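Most advice on the drinks table assumes a kitchen with worktop to spare. Where there is none, a side table against a wall will do, and the order in which things stand on it matters more than the furniture.

The back row is for supplies: water, dry goods, anything tall. Clear containers save labelling, and a scoop can live inside. The front is working space and should hold only the cup in use. Gistmont, whose small-rooms range includes a shelf 80 cm long, recommends the same division.

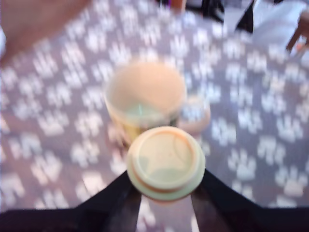
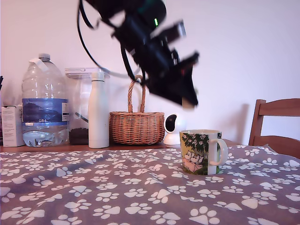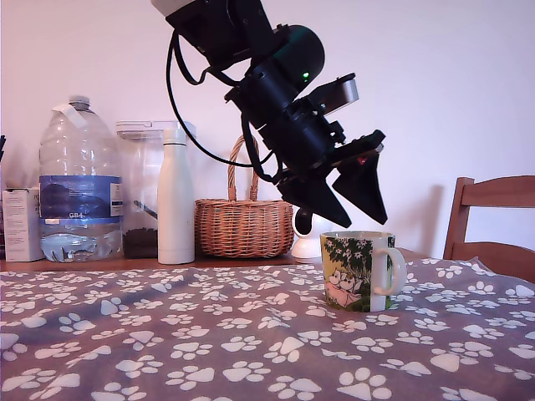

Cloth is the weak point. A thin one creeps each time something is dragged across it, and a fold under a full mug is enough to tip it. Erkia sells a cotton cover at 100 cm square with weighted corners; the Ong version is lighter and needs 4 clips. A busy print hides splashes better than a plain one, though it makes small lids harder to find.

Lids should go back on their cups or into a shallow basket. Loose ones migrate to the back row and stay there until the table is cleared, a job worth doing every 2 weeks. Wipe under the water bottle first.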